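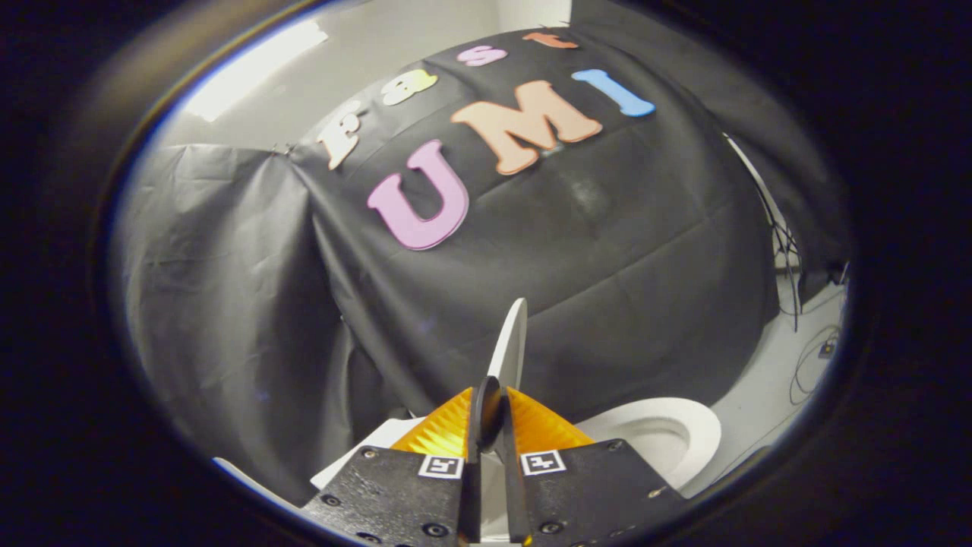 What does the display component of the Delilbridge grant cover?

It covers backdrop materials, lettering and fixings for the tabletop display bays, plus storage for the sheeting between sessions. Furniture, lighting and tableware are outside its scope and are charged to the Bruvum operating line.

Progress report: Tabletop Display Bays, Delilbridge site
Submitted to: Starkura Small Works Fund
Prepared by: Evander Drummond
Date: 2018-06-08

1. Status

Bay 1 is complete and in use. Bay 2 has its backdrop up but no lettering. Expenditure to date is $1361 against the materials allocation, with all invoices lodged. No variation to the grant amount is sought in this report.

2. Backdrop

The original specification called for painted board. This was changed to black sheeting at the March review on grounds of weight and storage volume. Board panels of the required size could not be carried up the Delilbridge stairs by one person, and the storeroom has no clear wall long enough to stand them against.

The sheeting is hung in separate panels with a vertical join. It creases readily. Folded storage made this worse, and the stock is now rolled on cardboard cores. Creases already set in the material have not been treated. Heat was considered and rejected, as the supplier, Nseir, does not recommend it for this grade.

Cut lengths are 98 cm wide. The join is the weakest point of the assembly — any slack in the top fixing opens a gap between panels. Additional fixings are the preferred remedy and will be trialled on Bay 2 before Bay 1 is altered.

3. Lettering

Foam cut-out letters in mixed colours were selected over printed vinyl. They can be read from the far side of the table, they are light enough not to drag the sheeting down, and a damaged letter can be replaced singly. The wording in Bay 1 is set in two rows, "Fast" over "UMI", with the lower row in the larger size. 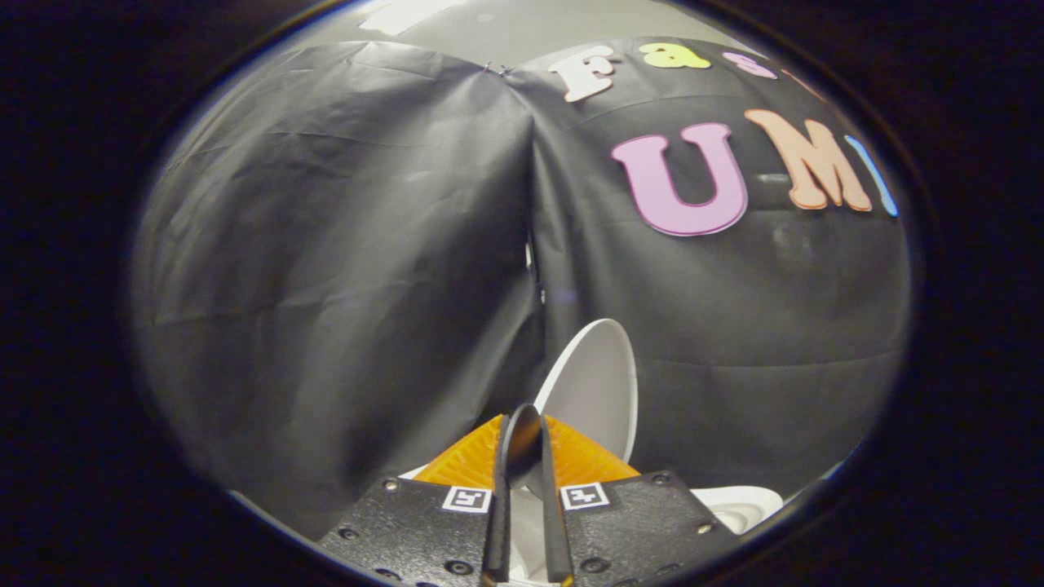
Spacing was set by eye and will be done from a paper template in Bay 2. The template has been drawn up and needs only to be checked against the larger letter size. Adhesive is a removable double-sided tape. Removal tests on offcuts left a light residue, which wiped off with a damp cloth.

4. Tableware

White plates are retained as the standard display item for contrast against the black. A plate stood on its edge takes up less of the table than one laid flat and shows its face to the viewer, so upright placement is now included in the setup sheet. Plate stands have been priced but not ordered.

5. Issues

The sheeting marks when handled with dusty hands, and scuffs show grey. Cables on the floor should be gathered before each session; clips have been requested from Bruvum. Storeroom access remains limited to mornings.

6. Next period

Letter Bay 2, trial the additional fixings and confirm the plate stand order. The final acquittal will be submitted in November with the remaining receipts attached.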